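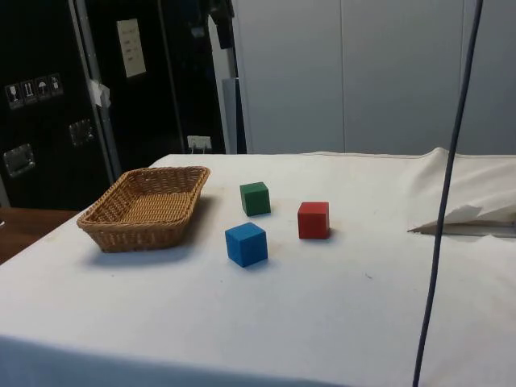 Tsehay Gidey calcula que, desde que el Sedik entró en la sección de preparación, dedica la primera hora del turno a revisar incidencias y a preparar referencias nuevas, y que antes esa misma hora se le iba entera en pasar piezas de la mesa a la cesta. Su puesto sigue llamándose igual en el organigrama, pero la ficha de tareas se ha tenido que reescribir.

Sedik, puesto de recogida y colocación para mesa
Fabricante: Kevham
Categoría: automatización ligera / manipulación de piezas sueltas
Software: Jemis (incluido)

Descripción

Sedik es un puesto robotizado para recoger piezas pequeñas repartidas sobre una superficie plana y depositarlas en un recipiente abierto. Está pensado para tareas de preparación de pedidos, montaje de juegos de piezas y alimentación manual de líneas, donde la variedad de referencias cambia con frecuencia y no compensa instalar alimentadores vibratorios ni utillaje dedicado.

Las piezas no necesitan llegar orientadas. El sistema admite giros arbitrarios sobre el plano de la mesa, siempre que exista separación suficiente para que los dedos entren a ambos lados. Las piezas apiladas o en contacto se marcan como incidencia y quedan a la espera del operario.

Datos técnicos

Tipo de pinza: dos dedos, accionamiento eléctrico
Anchura máxima de pieza: 40 mm
Referencias activas por tarea: 12
Tensión de alimentación del módulo de mesa: 12 V
Peso del conjunto sin mesa: 28 kg
Recipiente de destino: abierto por arriba, de borde bajo
Superficie de trabajo: clara, mate, sin dibujo

El color de la superficie influye en la detección. Se recomienda tela o tablero blanco sin brillo. Las motas y manchas leves se filtran en el calibrado; los pliegues dentro de la zona de recogida deben alisarse, pues alteran la altura estimada de la pieza.

Juego de comprobación

La puesta en marcha se hace con tres cubos, uno rojo, uno verde y uno azul, y una cesta rectangular. El procedimiento consta de los siguientes pasos:

Colocar la cesta a un lado de la mesa y los cubos al otro, separados entre sí.
Abrir la pinza por completo y registrar la posición de reposo.
Seleccionar en Jemis el color de la primera pieza.
Ejecutar el ciclo en modo lento, con un operario junto al mando de paro.
Repetir con los demás colores y cambiar la orientación de las piezas en cada pasada.

El cambio de orientación es obligatorio. Una comprobación hecha siempre con las caras paralelas al borde de la mesa no valida el cálculo de giro y Jemis la rechaza al cerrar el informe.

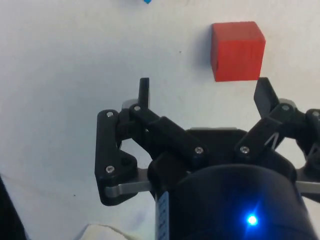 ¿Quién responde de una recogida fallida, el operario que aceptó la tarea o el que la programó?, pregunta Nusrat Wanigasekara en los comentarios de esta ficha. Jemis guarda por separado la autoría de la tarea, la validación y la intervención manual, de modo que el registro distingue los tres casos. La asignación de responsabilidades corresponde a cada empresa y conviene dejarla por escrito antes del arranque.

Cambios en el puesto de trabajo

La instalación en el almacén de Sikder sirvió para redactar las recomendaciones de esta sección. El trabajo repetitivo de recogida disminuye y aparecen tareas que antes no existían: alta de referencias, limpieza de la superficie, revisión de las yemas de los dedos y cierre de incidencias. Ninguna exige programar, aunque todas requieren formación y tiempo asignado dentro del turno.

Se desaconseja que una misma persona atienda varios puestos durante las primeras semanas. El aviso de incidencia detiene solo la mesa afectada, y un operario con demasiadas mesas a su cargo tiende a confirmar avisos sin acercarse a mirar la pieza.

El ritmo del ciclo se fija desde el perfil de supervisión. El operario puede reducirlo en cualquier momento sin autorización; para aumentarlo hace falta validación. Los datos de intervención se guardan por puesto, y la vinculación con el nombre del trabajador viene desactivada de fábrica.

Mantenimiento

A diario: limpiar la superficie y comprobar que los cables no invaden la zona de recogida.
Cada semana: revisar el apriete de los tornillos de la pinza.
Al cambiar de familia de piezas: recalibrar la apertura y repetir el juego de comprobación.

Contenido del suministro

Brazo con pinza montada, módulo de mesa, mando de paro, licencia de Jemis, juego de comprobación y manual en español. La mesa no está incluida.

Plazo y disponibilidad

Bajo pedido. Las solicitudes recibidas en diciembre se tramitan en enero. Las yemas de repuesto se sirven por pares, con referencia propia en el catálogo de recambios de Kevham.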